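Retail Packaging and Waste – Unit 3: Flexible Packs
Notes for students, Grerley Campus. Prepared by Mio Tanabe, revised 15 April 2026
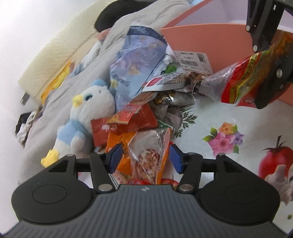
Flexible packaging means any pack that changes its shape when you fill it or press it. Bags, pouches, sachets and wraps belong to this group, while jars, cans and most trays do not. In Unit 2 we spoke about rigid packs, and many of you asked why so many food companies have moved away from them. The short reply is weight. A bag weighs very little compared with the food inside, so a truck carries more product and less pack. Colour is also easy to apply, because the film is printed flat before it is made into bags. A red snack bag with green, yellow and gold bands and large lettering has its whole design printed in this way, and the crinkled silver-grey end is the part where the customer sees less of the design and more of the film. Please keep this difference between the printed area and the plain area in mind, as we will need it when we come to recycling.

Layers

Most snack bags are made from more than one layer. The outside layer carries the print and gives the bag its shine. Behind it there is often a very thin coating of metal, which keeps out light, oxygen and moisture. The inside layer touches the food, and it must also melt at a low temperature so that the bag can be sealed. Between the layers there is ink and adhesive. Students sometimes write in the exam that the bag is "made of foil". Please be careful with this. Foil is a sheet of metal which you can hold by itself. The metal coating on a film is much thinner and cannot be peeled off by hand.

Seals

A typical pillow bag has 3 seals: one along the back and one at each end. The back seal may be a fin seal, where the two inside faces meet, or a lap seal, where one edge lies over the other. A fin seal uses a little more film. A lap seal lies flatter, but the outside layer must also be able to seal, so the choice of film is smaller. Weak seals are a common cause of stale product. When you examine a bag at home, open it slowly and look at how the end comes apart. A clean peel and a torn film tell you different things about the seal.

Air in the bag

Customers often complain that they pay for air. The gas inside is usually nitrogen, and it has two purposes. It slows down the change in the fats, and it protects the food from being crushed. How much empty space is fair is a different matter, and we will discuss it in the seminar led by Orlando Salazar. Please bring your own opinion, and also a bag which you think is a bad case.

After use

This is the difficult part of the unit. Paper and glass have a long history of collection in our cities, but soft plastics do not. The bags are light and blow away, they get caught in the sorting equipment, and they often have some oil left inside. A bag of mixed layers is also hard to separate into its materials. Some producers now use one family of plastic for all layers – this is called mono-material film – and it is easier to recycle where a collection exists. A label on the pack does not mean that your own council accepts it. Check the council's list before you write about it.

In the Skusavville reading, Arwel Rosser argues that the producer should pay for collection. Ieuan Bevan takes the opposite position and would give the cost to the shops. I do not ask you to agree with either of them, but you should be able to explain both.

Work for November

Choose one flexible pack from your kitchen and write 3 pages on it. Describe the film as far as you can know it, the type of seals, and what happens to the pack in your area after use. Draw the seals by hand with labels. The drawing is worth 10 marks, and neat work is more important than artistic work. Late work goes to Arwel Vaughan and not to me.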